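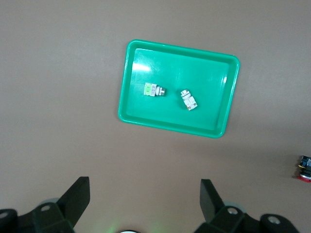 September. By Brândușa Dinu
4 min read

Krum Stan has taught apprentices, a nephew and one reluctant dog. His current pupil at Ellery has two black fingers and no opinions, and he teaches it by holding a pair of handles across the room and doing the job himself while it copies. The job is picking small white switch parts out of a green plastic tray. One may lie flat and the next at a slant, and Stan has to turn his wrist for each as if it were the first he had ever met. The tray, scuffed and shiny, throws a patch of glare that he has come to dislike personally.

A good run takes 20 seconds. Ellery wants 300 good runs for every part, and a run with a fumble in it goes in a separate folder, which Stan calls his memoirs.

"You find out how you pick things up," he says. "I'd been doing it for years without being told."

Rok Radulović, who looks after the recordings, is fussier. He can tell from the playback when Stan is hungry: the approach gets fast and the grip gets mean. The machine, being a faithful student, would learn lunch along with everything else. So they stop around eleven, eat, and come back slower.

By the time I left, the counter stood at 3133. Stan asked whether I wanted a turn. My one attempt is in the memoirs.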